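The Things That Live on Top of Things

I have lost the remote 16 times since April. I know this because I started a tally on the back of an envelope, and then I lost the envelope (it was under the remote, which made for a confusing evening).

So when my editor asked for something on small clutter, I said yes before she'd finished the sentence! Small clutter is my whole life. Big clutter I can handle. A broken chair goes to the curb, a box of old coats goes to the thrift shop in Worstead, done. But a roll of tape? Where does a roll of tape go? In my house it goes wherever I was standing when I finished using it, and there it stays until somebody visits.

I spent a Tuesday emptying every flat surface downstairs into one big tray – a Bastos baking tray, if you're curious, the only thing I own with sides – and I ended up with 182 objects. Batteries, hair clips, a key to a shed we don't have anymore, the cap of a pen I've never met. My sister-in-law came by for coffee and picked out three things she'd been missing since last summer.

The usual advice is a home for everything. Lovely, but I've bought the homes. I have an Endov drawer organizer with slots so narrow they fit one pencil each, and I paid good money for a set of little baskets from a shop in Irkmont that now hold, between them, one button. What finally worked for me was much dumber. I put everything back out on a clear surface, a handful at a time, with lots of space in between, and looked at it. Spread out like that, a thing has to answer for itself. The remote gets a holder by the couch. The tape goes in the kitchen drawer, at the front, where a hand can find it. Odd little pieces that belong to something else get one week in a jar.
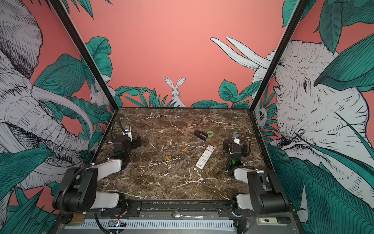 A handful at a time: remote, green tape, a black holder and two small orange pieces, with plenty of marble between them.

The pattern of the surface matters more than I expected, by the way. On my speckled kitchen counter a screw can hide for a month. Against something dark, a white remote practically shouts at you, and even a short orange bit of whatever-it-is gets noticed. I've started doing my sorting on a navy tablecloth and I'm much faster.

I'm down to five strays as of this morning, and one of them is the shed key. I can't throw out a key. Can you?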